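Four months of sourdough and I finally get rye

I have baked more rye since October than in the rest of my life put together, and I'm still excited to get up for it!

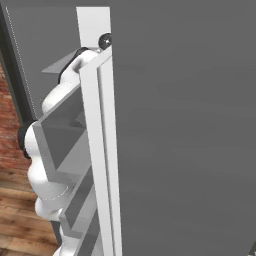

The starter

Mine came from Yvonne Dawber, who handed me a jar at the Flotside market and told me to stop feeding it white flour. So I did. It sulked for a bit, then went wild (wipe-down-the-shelf wild). I feed it at 10 at night and it's ready when I come down for coffee.

The dough

400 grams of whole rye, a big spoon of starter, salt, and more water than feels right. Rye doesn't want kneading. You stir it like thick oatmeal, scrape it into the pan with wet hands and smooth the top. I love how little there is to do!

Waiting

Let it sit a full day before you cut it. I ruined two loaves by slicing them warm, all gum in the middle. By the second day it's sour and dark and so good with cold butter and radishes.

Next up is a caraway loaf, and maybe one with some cooked barley in it if I can find the small pan.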